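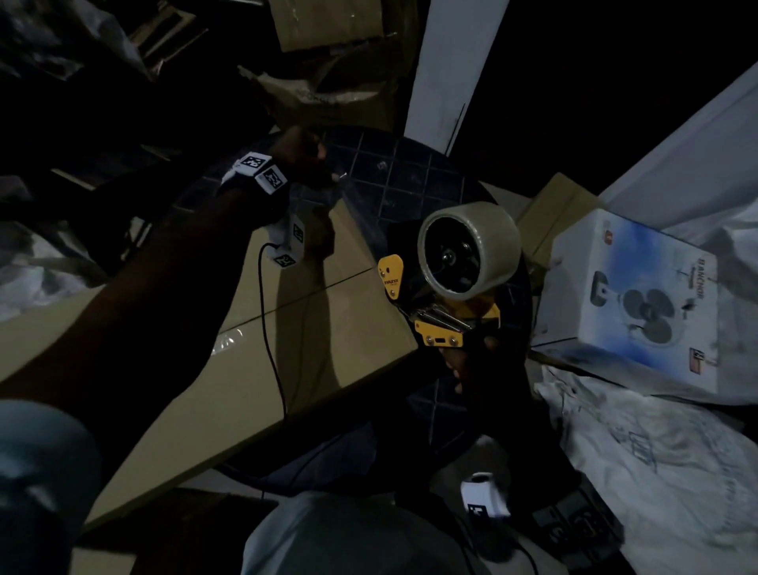 梱包作業に新しい機材は必要ですか。
今の規模であれば、手持ちのテープカッターと透明テープで十分に進められます。

Badano倉庫 梱包・整理事業 進捗報告
提出先:Rantala基金 事業担当 御中
報告者:Anong Kaewkla(Tukton)

倉庫の奥に積んだままだった品物が、ようやく箱に収まりはじめました。3月の計画書では「まず通路を確保する」とだけ書いた作業ですが、始めてみると箱詰めまで一気に進み、担当一同とても張り切っています!

今期に封をした箱は46個です。うち16個はDritnessの分室へ送る分で、残りはBadanoに置いて棚の空きを待ちます。箱は届いた荷物のものを開いて取っておき、組み直して使っています。おかげで段ボールの購入費はまだ一円も出ていません。
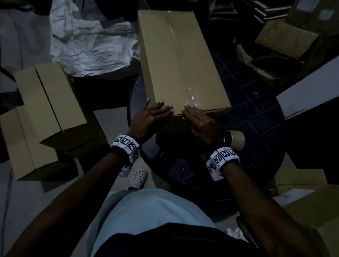 最終更新日:2020年8月15日

封の仕方をそろえました。ふたの合わせ目に沿って透明テープを通し、端は箱の側面まで折り返して、手のひらで押さえます。長い箱は丸い台に載せると向きを変えやすく、床にかがむ時間がぐっと減りました(腰が楽です、本当に)。春先は人によって貼り方がまちまちで、積んだときに底が開いた箱が二つありました。底側を二重にしてからは起きていません。

黄色いテープカッターは使い勝手がよく、取り合いになるほどです。テープの端が本体側に戻ってしまうと探すのに手間取るので、切ったあとは端を少し折っておくことにしました。小さな工夫ですが、作業の流れがずいぶん違います。

一方で、遅れているのは奥の棚まわりです。ビニールのシートや袋の山がまだ片づいておらず、平たい板状の品も中身の確認が済んでいません。使うもの、譲るもの、処分するものを決める順番を、分室側と相談しているところです。

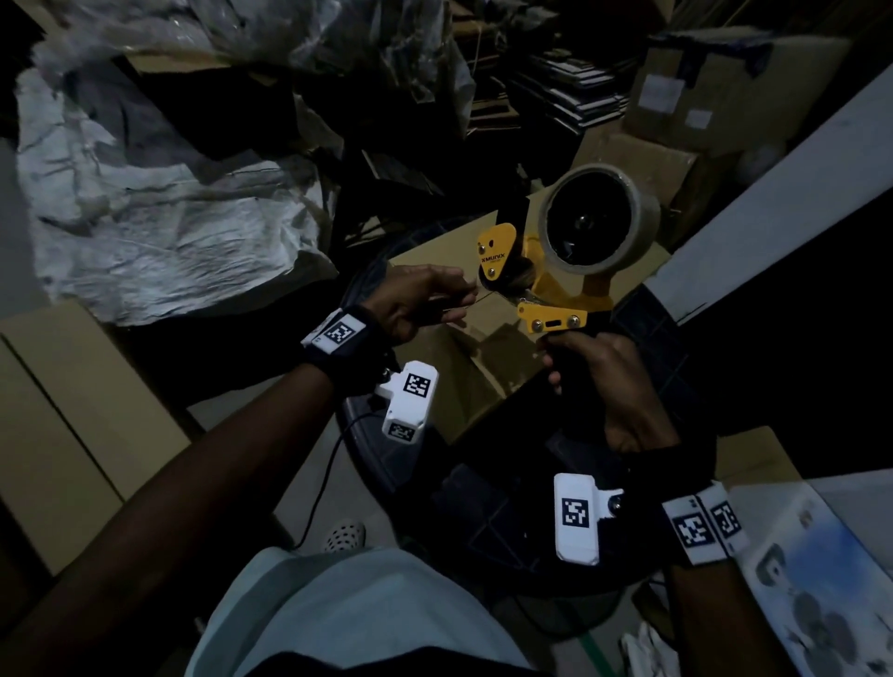

次期の予定と予算

奥の棚の仕分けを先に終え、そのあとで残りの箱詰めに戻ります。作業は二人一組とし、一人が箱を押さえ、もう一人がテープを貼る形を試します。長い箱ではこのほうが断然きれいに仕上がるはずです。

予算の変更はお願いしません。段ボール費として見込んだ分は、透明テープの買い足しと分室への運賃に振り替えたく、ご承認をいただければ幸いです。箱の中身の一覧は品名の書き方をそろえている途中で、まとまり次第、別便でお送りします。棚が空いていくのを見るのは気持ちのよいもので、次のご報告も今から楽しみにしております。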